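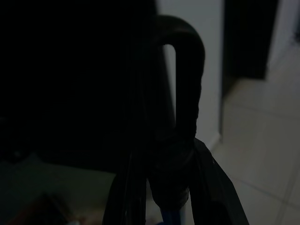
Slide 1. Handle and straps, tiled floor.

Start with the handle. Everybody buys for the handle. Ask the room who has read a claim that a better carrier saves time on a paint job, then wait. I've read plenty and I don't believe most of them.

Keegan Charbonneau's pitch for Dralutard was 119 pages on getting gear from the van to the wall. Two of those pages dealt with putting it down. Pause here.

My complaint: carrying is the short part. The stuff spends its day on the floor, and that's where people lose patience.

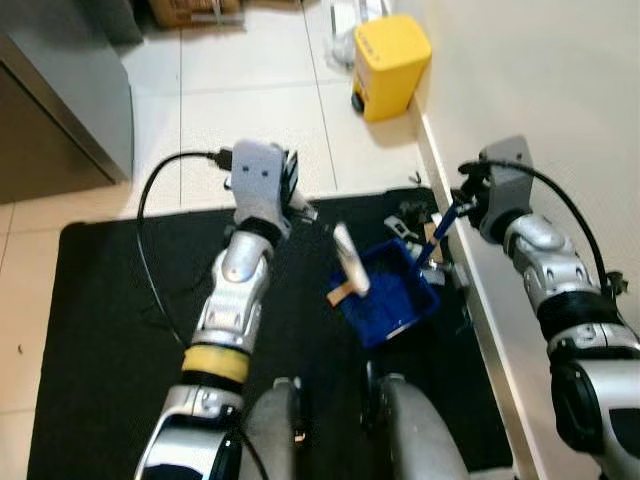 Slide 2. Blue bin on the black mat, roller leaning out.

Point at the bin. It's shallow and open, so the roller sticks out. Is that bad? Tiina Nieminen says yes, buy a deeper one. I'm not sold - deep bins turn into junk drawers.

Mat under the bin: fine, keep it. Small parts by the wall: I'd want those in a cup or a pouch, but show me a crew that keeps that up past April.

If Aaliyah asks about the Tunico organizer, say we tried it on 3 jobs and went back to bins. Take questions.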